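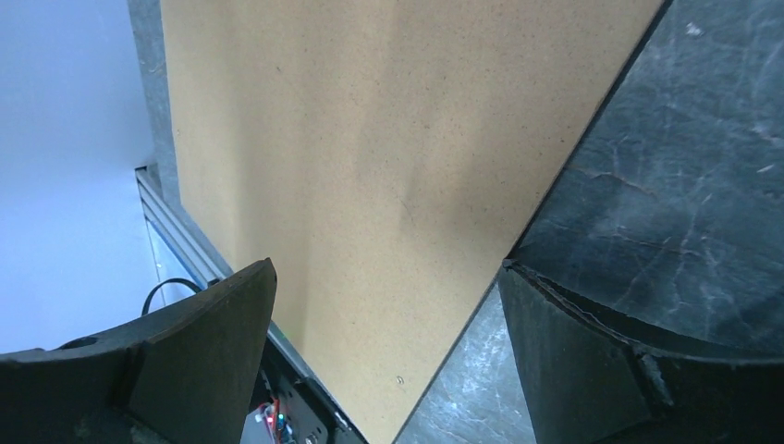
Muli: Frequently Asked Questions

Updated May 13, 2021

What is Muli?

A chamber group with a grudge against the word "fusion." We are a violin, a cello, a clarinet and a marimba, and we play music written for us by composers from East Africa, China and, on one occasion, Delaware. Our first full album, Ludumora, comes out in July.

Who plays what?

Jabari Mfaume plays marimba and drives the van. Suqin Feng is our cellist. Godfrey Mbwambo plays clarinet and bass clarinet, and will tell you which one he is holding if you look confused. Felista Temba plays violin and writes these answers, so any complaints about tone can come straight to her.

How do you pronounce it?

MOO-lee. We have been introduced on stage as Mulie, Mew-lie and, at a very nice festival, the Emily Quartet. We came out and bowed for all of them.

Is Ludumora a real word?

It is now. Kiprono Makori, who wrote the title piece, needed something to type at the top of the score and has since given several different explanations of what it means. We printed none of them in the booklet.

What does the album sound like?

The title piece runs 58 minutes and takes up most of the record. It starts with a clarinet figure of three notes that keeps getting passed around and coming back a little bent. The cello holds a drone for so long that Suqin has asked to be paid by the bow stroke, and would like you to know she lost money on the deal. Around the middle the marimba takes over and things get fairly loud. After that there is a short encore piece, "Nine Doors," which is cheerful.

58 minutes? Are there track breaks?

There are four. Kiprono didn't want any. The label wanted nine. We sat quietly and ate lunch while they worked it out by email.

Should I listen to the whole thing in one go?

You can do what you like in your own home. The second track stands up well alone and has been known to get through a sink of dishes. If you put the album on shuffle, please don't write in to say it made no difference.

Is any of it improvised?

Yes, mostly in the third section, where the score gives us a set of pitches and the instruction "as if remembering an errand." The violin and clarinet lines there are different every night. The rest is written down, including a few places that sound like mistakes.

Where was it recorded?

At Nurnent, which used to be a cold storage building and still has some opinions about heating. The room has a long, bright echo that suits the marimba and is merciless to the violin. We did three complete takes, and the one you hear is mostly the second.

Who puts it out?

Jarkis, a small label with a big spare room full of boxes. They are handling the CD, the double LP and the download. The LP side breaks don't match the track breaks, and yes, Kiprono has noticed.

My preorder says "processing." Is something wrong?

No. It will say that until it ships in July, and possibly for a bit after it lands on your doormat. If you've moved since ordering, email the label with your old and new addresses. We can't change orders from here, and we have been asked to stop trying.

Will you be touring?

We are planning concerts and will list dates once they're firm enough to survive being typed. If you run a venue, we need a level floor, four chairs without arms and a door wide enough for a marimba. Jabari keeps a tape measure in his coat and has used it on some very famous doors.

Why are there only three of you in some of the videos?

Those are trio pieces. Godfrey is fine.

Can I get the sheet music?

"Nine Doors" is available as a score and parts through the label. The title piece isn't published yet, as Kiprono is still revising it, a full album having failed to discourage him. Student groups can write to us about borrowing a reading copy.

Can I use your music in my film?

Maybe! Send a few lines on what the film is and which part of the music you have in mind. We say yes more often than people expect. We said no to the mattress commercial, and Suqin still brings up the fee.

Do you play weddings?

We played one. The couple asked for the slow section and then for it to be over. They're still married, last we heard.

How do I join the mailing list?

Use the form at the foot of the page. We write when there's news, and Felista's record for silence is nine months, so your inbox should cope.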